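Privholm Adds Robotic Station to Desktop Refurbishment Line

11 May 2018

Privholm, the computer refurbishment company based in Padeck, has placed a robotic workstation into regular service on its desktop repair line, the company announced this week. The station handles processors and memory modules in used desktop computers, a task previously carried out entirely by hand. It shares the floor with four technicians, whose duties have been revised under an agreement reached with their representatives.

The line receives retired office machines from public agencies and private firms. Each computer is opened, inspected, and either restored for resale or taken apart for its usable components. Processors have long been considered the slowest part of the job, as the contacts in the socket are easily bent. 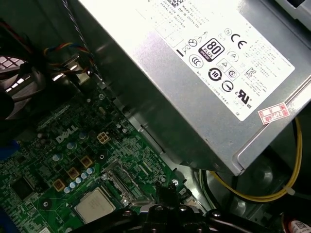

"Our people were spending most of a shift leaning over open cases with tweezers," said Shobha Pisharody, director of operations. "Wrist and neck complaints were the main subject of our health reviews for two years. We asked the staff which step they would give up first, and they gave the same answer."

Under the new arrangement, a technician opens the case, checks the board for damage, and releases the cables that need to be moved. The gripper then works with the small parts, using a gray molded tray with shaped holders so that each component has a known position. The technician remains responsible for the final inspection and for the decision to pass or reject a machine.

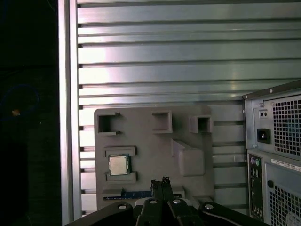 Changes to Staff Duties

No positions have been cut as a result of the installation, according to the company. Each of the technicians has completed 17 hours of paid training covering safe operation, recovery from stoppages, and basic adjustment of the gripper. Those who pass the internal assessment move up one pay grade.

Ashraful Haque, a senior technician who has worked on the line since it opened, said the adjustment had taken some time. In the first weeks, he said, staff stood beside the station and waited for it to finish, and the shift felt longer than before. Work has since been reorganized so that one person prepares the next machine and tests completed ones while the station is running.

"I still do the difficult boards myself," Mr. Haque said. "If a case is bent or somebody has forced a part in, I want my own hands on it. The robot gets the ordinary ones, and there are a lot of ordinary ones."

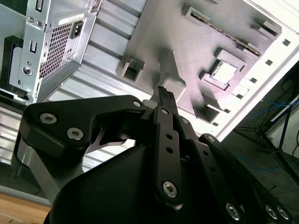

Staff representatives had raised concerns about the pace of work and about the use of the station's records. The agreement provides that data collected at the station may not be used to evaluate individual employees, and that any technician may stop the equipment without giving a reason. Vimala Shenoy, who negotiated on behalf of the staff, described the terms as acceptable – with the reservation that they should be examined again once the station has been in use for a full year.

The company expects to process 2,000 desktop computers through the line this year. Before the station entered regular service, a trial was held with 200 machines set aside for the purpose. Results were reviewed jointly by management and the technicians, and several changes were made, including a revised layout for the parts tray and a slower approach when the gripper is close to the socket.

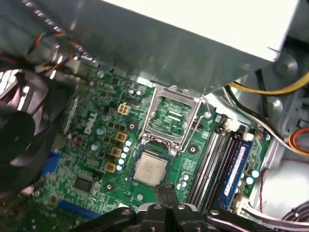 Laptop computers will continue to be repaired by hand. Ms. Pisharody said their cases vary too much in construction for the present equipment, and that no second station is planned at this time.

Training for evening staff begins later in May. Employees who wish to take part should register with their shift supervisor.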